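Search this site Type and press enter

House rules for the robot bench

Hi again! I finally got my act together and put up a page from our teardown bench at Dornen, mostly so I can stop repeating myself by email. Usa Inthanon and I rewrote our bench rules in August, and we got them down to 2 pages (the old set ran to more than 293 lines, yikes). If you run a robot near old desktop computers, steal whatever you like.

The big one first: power cord out of the wall and out of the case before the arm gets anywhere near it. Then whoever is on shift says "clear" out loud, hands go behind the yellow line, and only then does the arm get enabled. I felt silly saying it for the first week or so. Now I say it at home when I close the dishwasher.
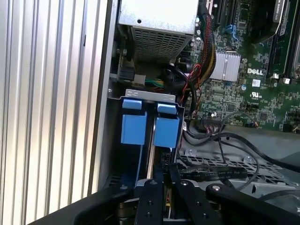
Slow speed is the other rule I'll fight for, any time the fingers are down inside a case. Cables are the thing to watch in there, and a Dell tower has plenty. If one snags, you hit stop and free it by hand, no nudging the arm backward and hoping! Amnuay Ruangrit wanted an exception for drives and we argued through 3 lunches. Drives go slow too.

Next up is the checklist for the Urberg site, as soon as they send me their comments on the stop button section.

1,672 views 3 comments 2 shares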